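Last revised March 24, 2024

# Folding and storing dark flat cloths on a bed

A bed is the largest horizontal surface in most homes, and for table covers, throws and other flat cloths it works better than a table. The cover holds the cloth in place, and you can reach it from three sides. It has two drawbacks: a mattress gives under pressure, and lint moves from one fabric to the other.

## Preparing the bed

1. Remove pillows and anything else from the working area.
2. Pull the bed cover tight at the foot and sides. Wrinkles underneath show up as ridges in the cloth on top.
3. Run a lint roller over the cover before a black or navy cloth goes down. Pale fibers are hard to see on a white patch and very easy to see on navy.
4. Open a curtain or switch on a side lamp. Light from a low angle shows creases in dark fabric that a ceiling light hides.

A checked cover is useful as a guide. Line up one long edge of the cloth with a line in the pattern, and the opposite edge will show at once whether the cloth has been pulled out of square. On a plain cover, use the edge of the mattress.

## Laying the cloth flat

Hold the cloth by two corners of a long side and lower it from the far edge toward you. Do not throw it. A thrown cloth traps air, and pushing the air out drags the weave.

Smooth from the center to the edges with the flat of the hand, using light pressure. Heavy pressure sinks into the mattress and stretches the fabric around your palm. If one corner will not lie flat, lift the whole side and lower it again.

Leave the cloth flat for 5 minutes before folding. If it has just come out of the dryer, allow 20. Warm fabric sets a crease wherever it is bent.

## Folding

For a rectangular cloth:

- Fold the long sides together first, face side in. Lint then collects on the back.
- Check that the corners meet. Correct them now – an error at this stage doubles with the next fold.
- Fold the short sides together, then once more if the shelf requires it.
- Stop when the stack is 2 inches high. A thicker stack creases badly along the inner layers.

Change the position of the main fold each time the cloth is put away. On dark fabric a fixed fold line wears to a gray stripe, and dye will not fully restore it.

## Dark cloths next to red and white bedding

Folding a dark cloth on top of a light or patterned cover is safe when both are dry. Damp is a different matter. New navy and black fabrics can release loose dye for several washes, and so can crimson. The white parts of a check pattern take up both.

To test a cloth, press a damp white rag on an inside hem for 30 seconds. If color comes off on the rag, wash the cloth separately in cold water and repeat the test. Do not leave it on the bed until the rag stays clean.

Wash the two types apart in any case. Mixed loads put pale lint on the dark cloth, and the lint roller removes only part of it.

## Storage

At the Dillberg house we keep dark cloths on an upper shelf of the linen closet, away from the window. A cloth left in direct sun through August fades along the exposed fold and nowhere else. If the closet door is glass, place an old pillowcase over the stack.

Cedar blocks should not touch the fabric. Wrap them in tissue or set them on the shelf beside the stack. Plastic bags are acceptable for moving house but poor for long storage, as any remaining moisture stays inside.
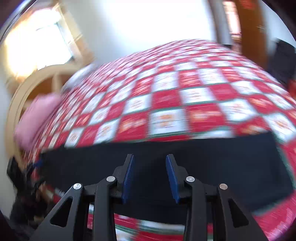
**Mabaso**
*Linens and laundry editor, Urnness Household Notes*

A plain dark cloth spread over a red and white checked bed cover, with the pattern available for lining up the edges. For fitted sheets, use the separate instructions on the Zurndale bedding page.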